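Odport Ledger
Trade journal and cost checker for private investors

Most trading journals promise to make you better at trading. We doubt a journal can do that. Ledger reads your broker statements and works out what you paid in spreads, overnight charges and currency conversion, then sets that against what you made. Plenty of people won't enjoy the result.

We ran it on 2561 closed trades from our own accounts. It matched 2379 to a statement line without help. The rest had to be fixed by hand, so expect some of that too.

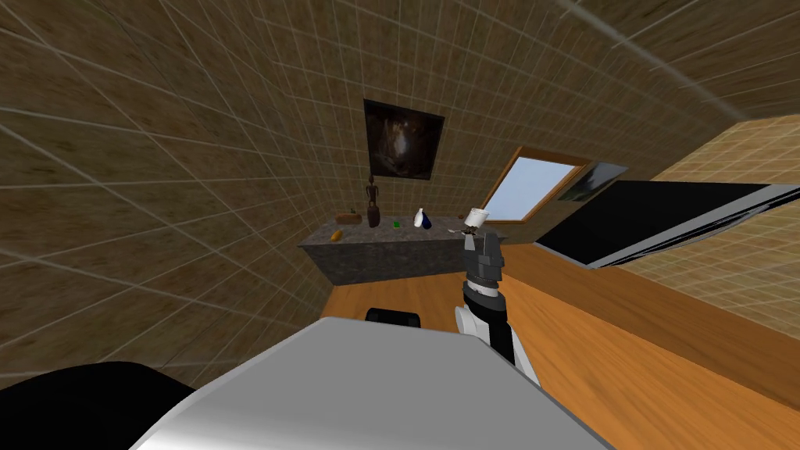 Rendered attic room with skylight

Ledger gives no signals and no forecasts. There is a back-test tab, put in because users kept asking. Mirjam Dewulf, who wrote it, advises against trusting any run with fewer than 100 trades, and is wary of the longer ones.

Imports: Kilport and Mohammadi statements, plus plain CSV
Accounts: up to 6
Trial: until the end of October, no card needed

Past results are a poor guide, ours included.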